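February, a bit past eleven at night

Still smell like steam. I keep telling people I came to Tirkton to work on the arm and what I do is watch water.

So, the kettle job, which they are calling Flinura now because somebody upstairs decided the task needed a name. Pitcher of water, pot on the hot plate, bring it up, move on to the cup. A thing my grandmother could do while arguing on the phone. Amrit has been saying since the fall that it would be "basically solved" by winter, and this afternoon it stopped dead with the plate on and the pot heating, and it sat there, and the screen kept saying everything was fine.

That is the part that bothers me. I can live with a stop. Stops are good. But the status line was green the whole time and the plate stayed on, because the plate is not on the same circuit as the arm. I asked about that in my second week. I have it in this notebook, in my own bad handwriting: what happens to the heat if the arm faults? And the answer then was that the arm wouldn't fault during a heat step.

Well.

Lucian Bălan hit the big button, like you're supposed to. The arm went limp the way it does, brakes on, very obedient. The plate did not care. He had to go around the end of the table and pull the plug out of the wall by hand, reaching past the arm to do it, which we have a rule against. I don't blame him. I would have done the same and probably knocked something over.

Amrit's theory is the wrist camera. The arm checks the pitcher close up before it goes for it, and up close that thing is a cloud. Frosted plastic, no edges to speak of, everything soft and gray. He thinks the check never came back with a yes or a no, so the program just waited for one. There's a limit on the wait, supposedly. When he opened the file the limit was 3630 seconds. I said that's over an hour. He said it was probably meant to be something else. Somebody typed it, though, and then somebody else approved it, and I have a feeling the second somebody may have been me.

I pulled a few pictures off the machine before I left so I'd have them for the write-up, and printed them on the bad printer.

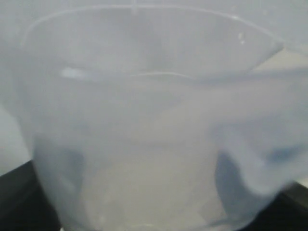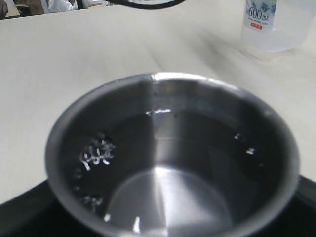
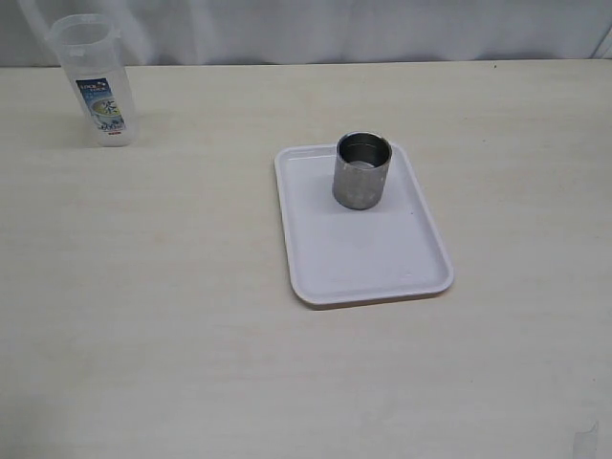
Wrist view of the pitcher; pot with bubbles on the sides; table with the pitcher, tray and cup.

I stared at the first one for a long time over dinner. I can find the rim and the spout if I try, and I know what I'm looking for. Amrit wants to turn up the contrast and train on another 1000 pictures. Maybe that works. It's what he said about the glass bowl, and we don't use the glass bowl anymore.

The pot he doesn't want to talk about. To me the pot is the whole thing. Water does not wait for you to reopen a file. Suppose it's lunch, and Lucian is down the hall, and the green line says green. How long until it boils dry? I tried to work it out on the back of an envelope and got an answer I didn't trust, so I'm not writing it here. Less than 3630 seconds would be my bet.

We had a call at four with Oláh, the people who are supposed to take this thing off our hands in the spring. Amrit told them we'd had "a perception timeout, no damage." All true. I waited for him to bring up the plug and he went on to the schedule. They asked how often it finishes without help and he said around 80 percent, and I looked at my shoes. I've seen the sheet. That's if you leave out the runs where one of us nudged the tray back.

I should have said something on the call. I said it after, in the hallway, when it costs nothing. He was decent about it. He said a relay for the plate is a cheap part and he'd put in for one. I said I'd like it in before we run hot again. He said he'd see.

My brother thinks I'm too gloomy about this stuff. He sends me clips of robots doing backflips. I wrote back asking whether any of them were near a stove – no answer yet.

Anyway. What I want tomorrow, so I don't lose my nerve overnight:

Plate and arm on one stop. No heat until that's done, cold water only, and I don't care if it looks silly.
Wait limit down to 20 seconds, and when it runs out the screen goes red and makes a noise.
Somebody in the room. Put it on paper, with initials.
Ask who signed off on the file. If it was me, say so first.

Elon is back out from under the couch. Cat litter is low, and I forgot to call the dentist again.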